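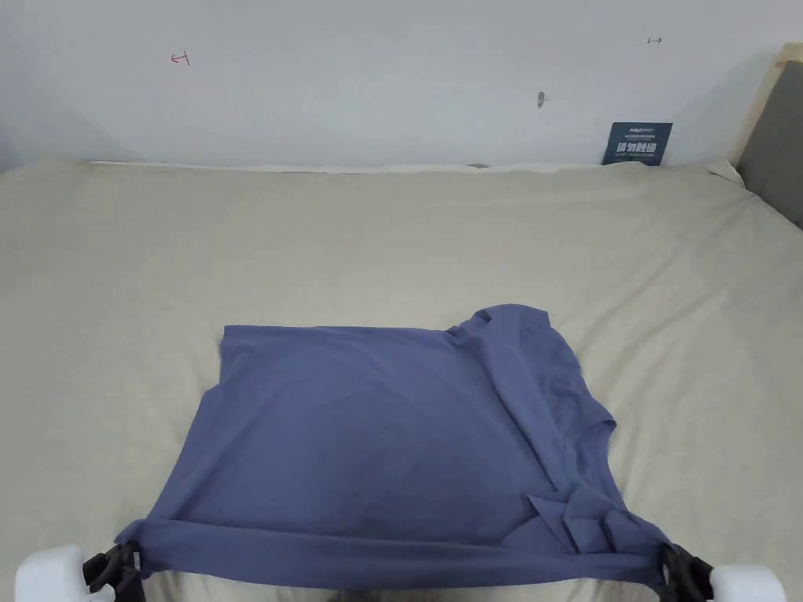 ## 4. Placing your first accumulator in the Norik app

Before you start, please check that your account is verified. Without this the button **Place bet** stays gray.

1. Open **Football** and choose the competition. The list shows 87 leagues, so it is faster to use the search field.
2. Tap the price next to each team you want. Every tap adds one selection to the slip.
3. Open the slip and choose **Accumulator**. If you leave it on **Singles**, your stake is taken for each selection separately.
4. Write your stake. The possible return is shown under it and includes the stake.
5. Tap **Place bet** and wait for the receipt number.

**Note:** The maximum is 6 selections in one slip. Two selections from the same match can't be combined.

**Note:** When a match is postponed, its selection is removed and the return is calculated again with the others.

**Caution:** A placed accumulator can't be edited. Cash out is possible only when the orange mark is visible, and the offered amount may be lower than your stake.

To set a weekly deposit limit, go to **Account > Limits** before step 1. A lower limit works immediately, a higher one after the waiting period.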